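Hannelore Haberkorn
January 5, 2024

Equipment plan for the demonstration capture area at Diltdale is due in draft this month. Posting my working notes as a thread. Purchasing wants one number per line and a reason for each line over 300 dollars.

Scope first. We are pricing wrist tracking and hand-held grippers for people doing ordinary manipulation tasks near furniture. The arm cell that will use the data is on a separate budget and I am leaving it out.

Two quotes so far. Ruden sells the wrist bands, marker cubes and base software as one kit. Royer sells the parts separately and charges for calibration by the visit. The Ruden kit is 1707 dollars per operator, before shipping.

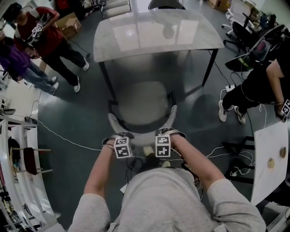 Printed marker cube on each wrist, white cables running down from the bands.

Cabling was missing from my first draft. With wired bands the leads go along the arms and then across the floor, and people walk there. Adding floor channel, strain relief and longer leads. Low cost per item, but it has to be ordered with the kit or we lose weeks on it.

Power as well. A strip on the floor is fine for a trial and I don't want it in a permanent layout. Filippos Kouris is pricing ceiling drops. If his figure comes in too high we go with wall outlets and move the desks.

Wireless bands: asked Ruden. Available in April at the earliest, no firm price. I am not putting an item with no price into a plan. The wired kit stays in, with a note that the bands may be replaced in year two.

Marker cubes are printed, so spares are cheap. Edges get scuffed, and a scuffed pattern costs detections. Budget line: one spare pair per operator, stored flat-packed if the supplier allows it. Royer does. Waiting on Ruden. 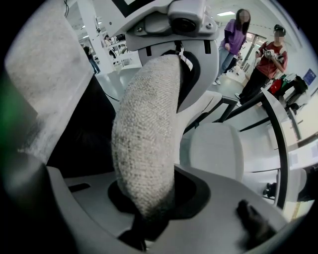
Gripper spares get their own line, separate from the purchase price. Remow quotes the hand-held unit complete and will not break out the parts unless asked twice. I asked twice. The camera module sits on the upper housing with a small metal screw on each side of the lens, so a swap at the bench looks practical, and I have requested the module and mount as one spare part. If they refuse, the plan needs a full backup unit, which is a much bigger line.

Calibration labor: 16 hours per quarter, in-house. Wojciech Głowacki thinks this is low. He may be right. I have left the figure alone until we have a full quarter of logs to compare against.

Storage is 108 dollars a month at the current recording rate. It goes under operating cost and does not touch the capital request – finance sent the last draft back over exactly this.

Furniture: zero. Chairs and tables come out of existing stock. The tasks need variety more than they need new items.

Still open: Ruden's answer on the cubes, Remow's spare part price, ceiling drops. Draft goes to Vlasta Čierny once those are in.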